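Bedrooms, Housing Standards and the Sumgate Review

Opinion, Wednesday, October 13, 2021

The Sumgate housing review proposes that a second bedroom in a rented home may be counted as living space when the tenancy is held by a single adult. This association asks the council to withdraw the proposal.

A bedroom is used for a good deal besides sleep. Clothes are sorted there, children do homework there, and people recover from illness there. Of the 1,525 households that answered our June survey, 1,438 said they used a bedroom every day for some other purpose. The present standard allows for this, and the draft does not.

Green bedding, with clothes and blankets to put away.

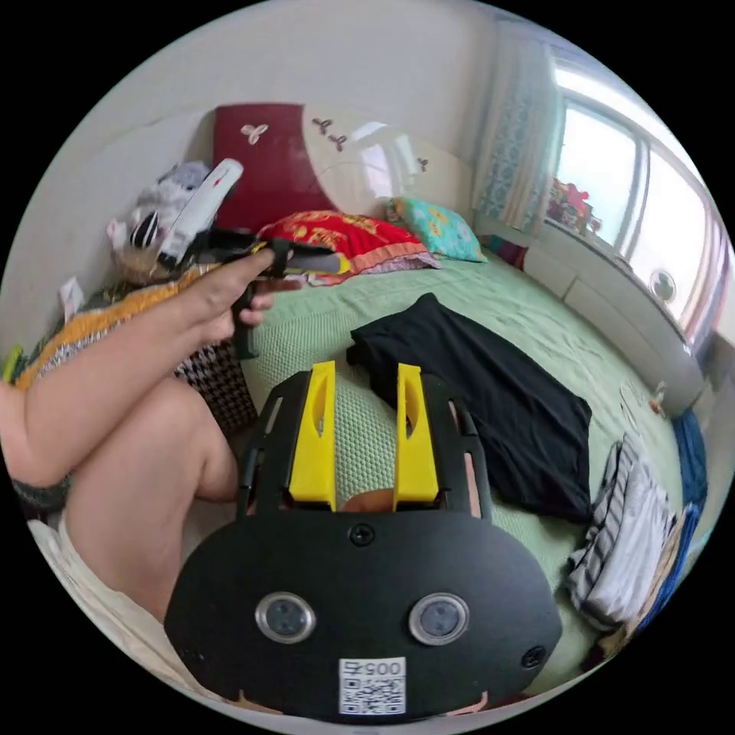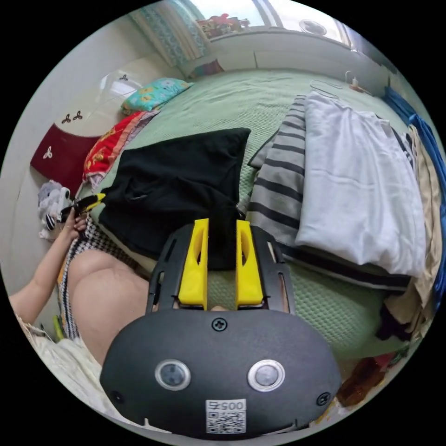
What the council should do

Birger Aasen, writing for the landlords of Pradport, argues that smaller allowances would bring rents down. We respect the aim. The change made in Sancombe eight years ago had the same aim, and rents there have continued to rise.

Ronja Haugen has suggested that the present standard be kept for two years while vacancy figures are collected. We support her suggestion and would add that tenants should be heard before any new draft is issued.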